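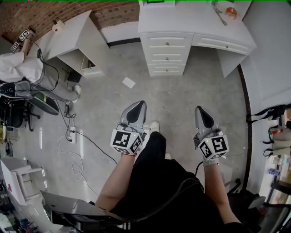
一月的第一封信,本来想写年度书单,结果写到一半被手腕疼打断了,干脆就写手腕吧。

先说背景。去年入冬以后我一直在赶一本译稿,每天坐下来就是一下午,右手握鼠标,左手撑着下巴(坏习惯,我妈从小说到大)。起初只是拧瓶盖的时候有点酸,后来连拿炒锅都得换手。最夸张的一次是早上刷牙,挤牙膏挤到一半,大拇指根那里像被人弹了一下,牙膏直接掉进洗手池里。我站在那儿愣了半天,心想完了,我才这个岁数!

拖了两周才去看。医生让我把拇指握在拳头里,再往小指那边压,我当场叫出了声,旁边排队的大爷都探头看我。她倒是很平静,说肌腱有点发炎,不算重,少用、多歇、别自己乱按。我问能不能继续打字,她说能,但得改。怎么改?她给了我一张纸,上面印着几个动作,印得很淡,有一行完全看不清。

回来以后我把书桌整个折腾了一遍。椅子升高了一截,脚够不着地,又去翻出搬家时打包用的旧电话簿垫着。键盘往身前拉,鼠标换到左边。用左手点鼠标的第一天,我把一封写给编辑的邮件删了两回,还误点开了一个卖电饭锅的网页,现在它天天给我推电饭锅。

也买了东西,这个不瞒大家。竖着握的那种鼠标买了一个,Ternero 的,握着像跟人握手,头三天特别别扭,现在回不去了。Memance 的护腕我也试了,料子太硬,戴着睡觉半夜会被自己硌醒,后来只在切菜的时候戴。如果你手腕细,建议先去店里试试大小,我买的小号扣到最里面那一格还是晃。

真正帮上忙的其实是闹钟,听起来很没劲对吧。我设成每写 40 分钟响一次,响了就站起来,去阳台看看那盆半死不活的迷迭香,甩甩手,把手掌贴在墙上慢慢压一会儿。刚开始特别烦,总是在句子卡到最关键的地方响,我有好几次直接按掉。按掉的那几天,晚上就一定疼。后来学乖了,句子写一半也站起来,回来再接着写,反倒没有以前那么怕开头了。

说到这里要提一下 Raed Najjar。上个月我在信里抱怨过手疼,他回了我一封很长的邮件(谢谢!)。他弹了很多年的乌德琴,说他的老师从来不让学生一口气练过头,练琴之前先用温水泡手,泡完擦干,再空手做一遍右手拨弦的动作,做得很慢很慢。我照着试了,把拨弦换成打字,两只手悬在键盘上方,慢慢地敲一句根本不存在的话。室友路过看见,问我是不是在作法。

温水泡手这件事我强烈推荐,冬天尤其舒服。我用的是一个旧汤盆,水不用太烫,泡到手指尖发红就行。不过我问过医生,她说如果正肿着、摸着发热,就先别泡,等消下去再说。大家各自情况不一样,疼得厉害的还是去挂个号,别学我拖着。

还有一个意外收获,是我开始口述初稿了。对着手机讲,让它转成字,再回头改。转出来的东西错得离谱,“译者”变成“椅子”,有一整段都在讲椅子的职业道德,我笑得差点把茶打翻。可是讲出来的句子比我写出来的短,也松快,编辑看完第 3 章,问我是不是换了个人翻。我没敢告诉她里面有一部分是我一边遛弯一边讲的。

译稿目前到第 116 页,比计划慢,但也没慢到要去道歉的地步。疼的次数少多了,拧瓶盖已经没问题,炒锅还是用两只手端。下一步想把手写也捡回来,小时候练过几年字,现在签个快递单都像画符。

几件零碎的事:

上回问大家冬天都喝什么,收到 13 封回信,姜茶遥遥领先,有位读者坚持要在里面放陈醋,我试了,我不评价。

Haddad 书店的旧书角周一重新开了,工具书都搬到了靠窗那排,我在那儿翻到一本很旧的植物词典,书脊开了胶,拿回来自己粘的。粘歪了。

Vundach 那边的读书会这个月读短篇,想来的朋友回这封信就行,地方不大,自己带杯子。

如果你也有手疼的经验,或者有什么好用的椅垫,写信告诉我吧,语音也可以,我现在对语音特别宽容。下封信把书单补上,电饭锅要是真买了也会汇报。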